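Wi-fi bridge to the workshop drops out every evening

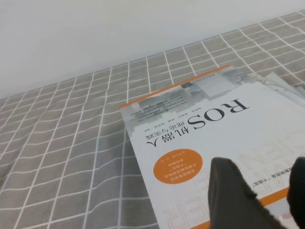 Can I run two of the Tredley outdoor units as a point-to-point link, or do I need a separate router at the far end?
Two units will do it. Set one as access point and the other as client, then plug a cheap switch into the client end. The house router still hands out the addresses.

Shewit Seyoum
Thanks, the above got me started, but now I have a new problem. The link is up and runs fine all day. From 6 in the evening it drops every few minutes until late. The units are on the gable of the house and the workshop roof at Hundow, 900 feet apart, with a clear view between them. Both are on 5 GHz with the channel set to auto. I have swapped the cable at the house end and it made no difference. Firmware is whatever they came with. What should I look at first?

Nele Vermeulen
Take it off auto. When your neighbours come home and start using their wi-fi, the unit decides its channel is busy and moves, and the client has to go and find it again. Run the site survey from both ends in the evening, pick the quietest channel and fix it. Drop the width from 80 MHz to 20 or 40 while you are there. You will lose some top speed, but you won't notice it on a link that short. Also check the log for radar events. On some channels the unit has to move off if it thinks it hears radar, and that looks much the same as what you describe.

Mulugeta Yilma
Could be power. Mine did this with the injector on a long extension lead. Try another injector.

Nahom Nigatu
I'd go with Nele on the channel, but check the alignment too. Signal at that distance should be better than -60. If yours is -70 or worse, loosen the bracket at the workshop end and move it a little at a time, left and right first, then up and down. Wait for the reading to settle before you move it again. Mine is a longer run, up to 2,950 feet, and it only became steady after I did both ends twice. Write down the figures as you go, and do the firmware last so you know which change made the difference.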